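Notebook, long-table room
Last updated: October
Reading time: 2 min

Started 4 pm. Setsuko Kinoshita asked for a written note on whether the long white table should stay in here or go over to the Idulby room, as the Dreston layout plan wants. I said I'd sit with it before agreeing to anything. The plan claims we gain room by swapping in smaller tables. I doubt it, and whoever drew it has never had to get a chair past another chair.

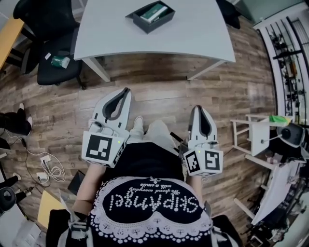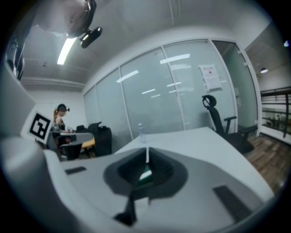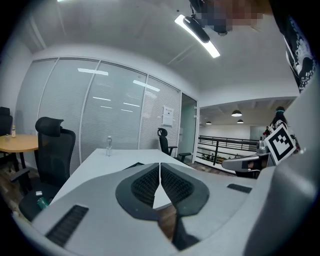

White table and the chairs near it, one afternoon. Water bottle at the far end in the second and third.

Points as they came to me.

Chairs. The plan treats them as if they take up no floor at all. The high-back ones have arms, and with one pulled out and turned a little you have lost the walkway on that side. They also turn into shelves. A cup and a small white thing on one seat, a small packet on another, dark stuff hung over the back of a third. If people are already putting things on seats with a table that long in front of them, I can't see how less table helps. Setsuko thinks a tray would fix it. We had a tray. It filled up with pens.

Small round table. I would keep this whatever else happens. The plan has it marked "surplus." It holds a bottle and not much more, but it is the one thing in here I can move by myself.

Cables. White charging cable in a coil on the planks, two adapters next to it, black cable running across the floor. The plan says "floor power to be tidied by Clornel," with no word on how or when. I've read that line in three versions now. My guess is we get a strip of tape. Want to see their drawing before I sign.

Glass wall. Theodorakopoulos told us the blinds and frosting would cut the glare. Maybe. The ceiling lights still show up as streaks all along it, and I wouldn't want to put a screen facing that way. Also the paper notice taped up near the door – is it current? Did not go over to read it. Must check.

Measured the walkway on the door side with the chairs pushed in: 57 inches. With one pulled out, around 20 less. The plan gives a single number and doesn't say which state it is for. Asked, no reply yet.

Where I've ended up: leave the long table where it is for 8 weeks, move nothing but the cables, then measure again. Setsuko would rather try the smaller tables first and has a fair point that we could always swap back – though I have heard that about other furniture, and it is still in the hallway.

To do: get the Clornel drawing, read the notice, find hooks for bags and jackets, bring the tape measure back to the front desk.

4 comments
Shares: 8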